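## Skadau wooden test tube rack

Sudico lists this as "laboratory grade", a phrase I'd take with some salt. You get a long rack in light wood, a row of round holes along the top board and drying pegs at the back. It costs 62 euro, and for that I'd want to know what the varnish is. The maker doesn't say.

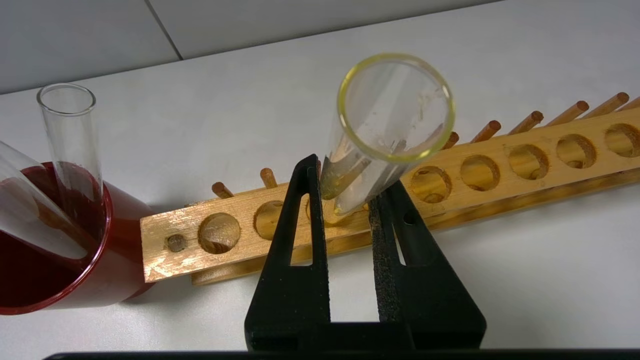
*Skadau rack with drying pegs, glass tube in front.*

Check your tube width before ordering. The listing gives one hole size and Imani Mabula measured another. Returns within 65 days, unused only.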